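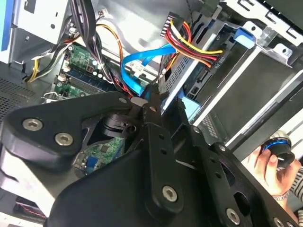 Figure 4.1 The gripper inside an open desktop tower, with a hand at the right.

Chapter 4
Robots That Take Things Apart

In January a class of 52 students spent a morning at the Fasari repair and recycling centre, where the staff were holding an open day. Most of the students had seen robots in films or in videos of car plants. Few had stood beside one while it worked on something as ordinary as an old computer.

The centre takes in office equipment from schools and small businesses. Last year it handled 533 desktop computers. Some were cleaned and sold again, and the rest were stripped for parts and metal. Nearly all of that work was done by hand, with a screwdriver and a good deal of patience.

Arnar Ásgeirsdóttir, who led the visit, began with a question. Why is it easier to build a robot that assembles a computer than one that takes an old computer apart? The students talked it over in pairs before the demonstration began. You should do the same before reading on.

A factory that assembles computers can arrange for each part to arrive in a known place, facing a known way. A recycling centre has no such luck. Two towers of the same model may have been opened and altered many times, and cables are a particular problem. They bend, they hide other parts, and they seldom lie in the same place twice.
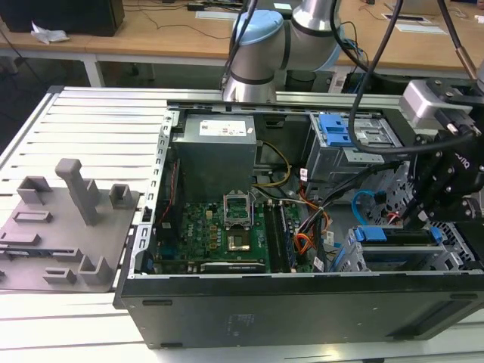 Figure 4.2 A tower on its side on the workbench, with the robot arm reaching into the case. The grey fixture plate is at left.

Look at where the computer has been placed in Figure 4.2. With the side panel off and the opening facing up, the arm can reach in from above. The layout of a bench like this one is called the work cell, and planning it is a large part of any automation job. We return to work cells in Section 4.2.

The students were asked to note which parts of the job looked hard for a machine. Connectors came up again and again. A person feels when a plug is stuck and shifts their grip without thinking. A robot needs some way to sense the same thing, and a rule for what to do next.

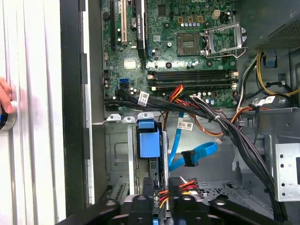

Figure 4.3 A wiring connector held between the two fingers of the gripper.

Before you start Section 4.1

Write down the steps you would follow to unplug one cable inside a computer – include what you look at and what you feel for. Keep your list. You will need it for the activity at the end of the chapter.

Key terms: gripper, work cell, fixture, sensor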